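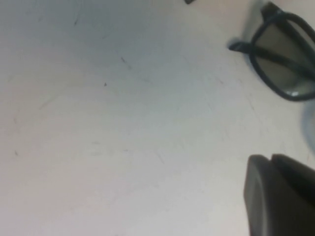

Week 6: Picking up a pair of glasses

Robots in the Home and Workshop, Prumholm evening course
Tutor: Canan Kılıçarslan

Last week we did floors and lawns, where machines already earn their keep. Tonight is tabletops, and I've been looking forward to it since August! Tidying a table is a lovely problem: a child of four can do it, and it still keeps very clever people up at night.

Start with the glasses at the top of this handout. Black frame, rectangular, at least one arm folded in, lying on a pale table with the gripper finger close by. Before reading on, jot down where you would take hold of them.

Most of you will have written "the frame" or "the bridge". Now think about what the machine has to sort out before it can do the same.

1. Finding the edges. A thick black rim on a white surface is a gift. The lens is harder, as you can see the table through it, and depth sensors often read straight through clear or tinted plastic. Scratches and shadows can also be taken for objects.

2. Choosing a grip. Fingers on the lens leave smears. A hinge may give way if it is squeezed from the wrong side. A folded arm looks like a handle, but it can swing open as soon as you lift.

3. Getting underneath. Glasses lie low, so a blunt finger has very little room between rim and table. Some teams slide the object to the table edge first - my favourite trick in the whole field, and one we all use with coins.

4. Knowing how hard to squeeze. Too soft and they slip, too hard and you owe someone a new pair.

So, can it be done yet?

On one table, with one pair, yes, and often very well. Noemí Lozano's group at Elthorpe ran 200 attempts with a single pair and lifted them cleanly in 126. Swap in a pair nobody has trained on, or put a mug in the way, and the rate drops. They are now collecting about 2000 more attempts with mixed eyewear, and I can't wait to see what comes out.

Compare the shop floor, where Refugio Ibarra's packing line at Pitthorpe gets every part in the same tray, the same way up. Homes don't come with trays.

For Tuesday

Read the Ibarra chapter, sections 2 and 3 only.
Pick one small object at home and write half a page on how a two-fingered gripper might lift it. Citlali did a teaspoon last year and it was brilliant.
Bring an old pair of glasses if you have one, scratched is fine.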